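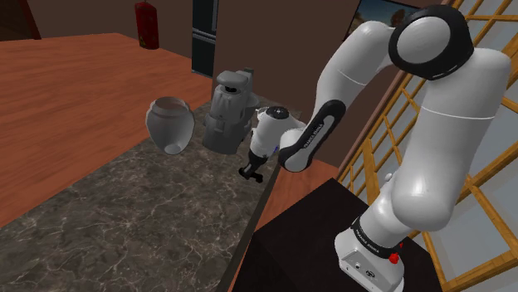
Can a small workshop try a robot task before paying for the hardware?
A simulated trial is available under the Keris service, which lets a buyer set up a room, an arm and a task on an ordinary office computer before any order is placed.

Skoltcombe has now completed its review of Keris, the simulation service supplied by Lykkegaard. Our findings are set out in the posts that follow. The licence was paid for at the standard rate and the supplier did not see this text in advance.

The review covered the kitchen package. It includes furnished rooms, household objects and a choice of arms. The trial task was to pick up an item from a worktop and put it down at a marked point.

Each run was limited to 90 seconds. We made 1000 runs with the supplied settings and changed nothing between them. The same batch was then repeated with the objects moved at random.

Setting up the first room took our staff 21 minutes with the printed guide. The guide is clear on objects and lighting. It is weak on gripper settings, and two of its pages refer to a menu that has since been renamed.

Rounded objects gave the most trouble. A wide-mouthed jar may be taken by the rim or by the body, and Keris leaves that choice to the user. Buyers should decide on a grip early and record it with their results.

Contact between fingers and object is handled well at low speed. At higher speed we saw objects slide in a way we would not expect from a heavy item. Lykkegaard has been told and has promised a correction in May.

The licence costs 220 pounds a month for one seat. Support is by email only. Replies to our three queries came within a working day, and one of them was incomplete.

We also looked at Grerkalex, which offers a similar service. Its rooms are plainer and its object list is shorter, but its reports are easier to read and can be exported without an extra fee.

Our recommendation is that Keris is suitable for early planning and for staff training. Results from it should not be used alone to approve a purchase. A trial on the physical arm is still required under our buying rules.

The full settings file is available to member workshops on request. Please quote the name of the kitchen package when writing to the reviews desk.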